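Tellanov opens remote teaching desk for kitchen robots

Reading time: 2 minutes

Mar 18, 2021

The robotics company Tellanov has opened a desk in Memville where people teach a simulated robot arm by moving it from a distance. The person sits with a hand controller, looks at a virtual kitchen on the screen, and guides the arm through a small household job from start to finish. Each session is saved, and the recordings are later used to train the arm to do the same job alone.

The project has the name Salinero and is led by Maritza Henao, who came to the company in September. Until now her group has saved 164 sessions that were good enough to keep. Most of them are about cupboards, drawers and shelves, which she chose as the first subject. 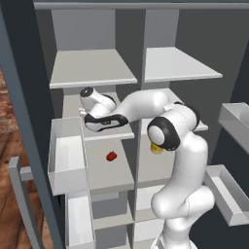

"In a cupboard there is very little room for mistakes," said Ms Henao. "The hand must go in between the boards, and the elbow must not hit the door. A person sees this at once and turns the wrist. We want the robot to learn this turn of the wrist from the person."

The operators are not engineers. Fahad Rizvi worked before in a furniture shop, and Sakda Chantharasri was a bus driver. Both received two days of training. Mr Rizvi said that the first day was tiring for the eyes, and that he moved the arm too quickly – a habit that many beginners have. A session is now allowed to last 60 seconds at most, and if the operator stops for too long in the middle, it is thrown away and started again.

Every session is saved from more than one point of view. One camera stands outside and looks at the whole arm, and another is fixed at the hand.

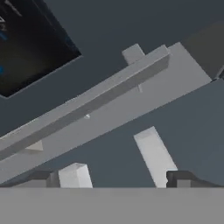

The hand camera is the more difficult one for the operators to work with. Efraín Cabrera, who checks the recordings, explained that it turns together with the wrist, so a straight edge can quickly become a slanting one. With the two white fingers open at the bottom of the picture and a long grey bar crossing behind them at an angle, an operator has few signs to tell which way is up. Some of them prefer to look only at the outside view until the fingers are close to the thing they want, and then change over. Mr Cabrera does not forbid this, but he asks them to write it in the notes.

Not everybody in the company is sure that the simulation is enough. Kevin Puma, who is responsible for the real arms, said that friction in a real drawer is never the same twice, and that a movement which looks clean on the screen may be too weak in a real kitchen. He would like to have a part of the sessions repeated by hand guiding, where the person holds the real arm and pushes it along the path. Ms Henao agreed to try this with two of the tasks – opening a drawer and closing a cupboard door.

The company did not say when the first results will be shown. The desk in Memville is looking for more operators for the evening hours, and no experience with robots is needed. Applications can be left at the reception.

Related items

Evening course in machine repair is full
Memville library tests automatic book return
Tellanov moves its workshop to a larger building
School pupils guide a robot arm by hand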